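How to Get White Rings and Dull Patches Off a Wooden Table

You put a mug down. It was hot, you were busy, and there was a coaster eleven inches away. Now there is a pale ring in the finish and you are reading this. Welcome.

A white mark is the good kind. It means moisture got into the finish and stayed there, like a cousin. A black mark means the water made it down to the wood, and that is a sanding job, covered on its own page. If yours is black, put the kettle on and go read that one. Use a coaster.

What you need

Two clean cotton cloths (old T-shirts are fine, new T-shirts are a waste)
An iron with the steam turned off
Plain mineral oil
Paste wax. I use Pundero, because Ojārs Kütt gave me a tin in October and it will outlive us both.
A desk lamp

Step 1. Find out what finish you have

Put a drop of rubbing alcohol on a spot underneath the table. If it goes sticky after a minute, you have shellac, so keep alcohol away from the top from now on. If nothing happens, it's probably varnish, lacquer or one of the modern tough ones, and you can relax a little. Write the answer on a piece of masking tape and stick it under there. You will not remember.

Step 2. Look at the top from the side

Wipe off the crumbs and let the surface dry. Get a light source low and behind the table, then crouch until the shine runs across the wood. Marks you can't find from above tend to show up in the glare. So will several you didn't know about. Try to stay focused on the one you came for.
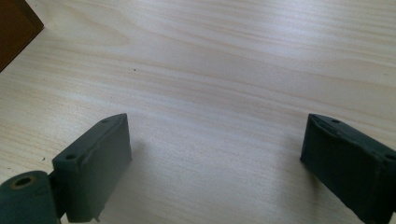
Step 3. Try the iron

Lay a dry cloth over the ring. Set the iron to its lowest heat and press for 2 seconds, lift, and look. Repeat up to 7 times, moving the iron a little each time. Do not park it and answer the door. My friend Kristaps Šimkus parked it and answered the door, and he now owns a table with a very nice runner on it.

Step 4. Oil what's left

If a ghost of the ring is hanging on, rub in a little mineral oil, going with the grain, and leave it overnight. Wipe off the extra in the morning, before anybody puts homework on it.

Step 5. Wax and buff

Thin coat, with the grain, ten minutes to haze, then buff with the second cloth until your arm files a complaint. If it looks streaky you used too much. Everyone uses too much.

Wait a day before putting anything heavy on the table, and throw out the oily cloth only after it has dried flat outdoors.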